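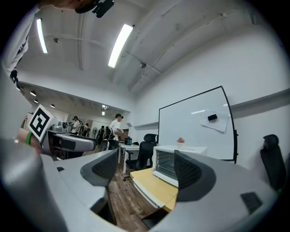 24/08/2024
Posted by Nimal Roy

Slept badly and got up before it was light. Did the last of the packing for the walk and then took half of it out again. The tent is staying home. Anoma says the hut at Brekell has mattresses now, and she was there in April, so I'm taking her word for it.

The scale says 25 pounds with water. Last year I carried 41 and my knees hurt until Thanksgiving. I cut the second pair of pants, the big flashlight, the camp chair and the hardback. Kept the small stove, even though Marcus is bringing his. His has a habit of going out in wind and I want my coffee.

Walked to the post office to mail the key to Anjana. She'll water the tomatoes and bring in the mail while I'm gone. The line was long and the man in front of me was sending a canoe paddle, which took a while. Bought stamps too. Forgot the envelope for the county and will have to go back.

Stopped for a sandwich and read the trail notes again. The route goes up from Starirden along the creek, over the saddle, and down to Brekell on the second night. Then 4 days of mostly level ground if the weather holds. The high point is 2445 meters. I always have to convert it and then I forget the number in feet, so I've quit converting. The bridge below the saddle was out in spring. The ranger I got on the phone said it was fixed, then said he would check, and hasn't called back.
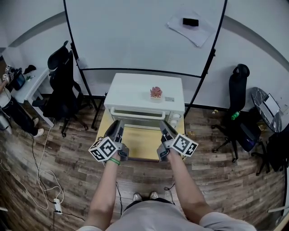 Marcus came by after lunch with the maps. He had marked the water sources in blue pencil, and two of them aren't on mine. We went over the first day twice. He wants to leave at five and I want to leave at six, so we'll probably leave at six and he'll be sour until the first rest stop. He also wants to skip the lookout, and I said no to that. I missed it last time on account of fog.

Cut my toenails. Waxed the boots. The left one has a crack starting where the toe bends and I put some glue on it. Should have bought new ones in June but I didn't want to break them in during the heat.

Called Mom. She asked if there were bears and I said a few. She told me again about the time Dad got lost coming back from the lake and walked out on the wrong side of the county with one shoe wet. The lake gets bigger every time she tells it.

Supper was eggs and the rest of the rice. Emptied the fridge except for the mustard and a jar of pickles. Forecast is clear for two days, then a chance of rain in the afternoons. Put the rain pants back in.

Alarm set for four thirty. Still need to find my hat.

Last updated 24 minutes after posting
3 comments
Share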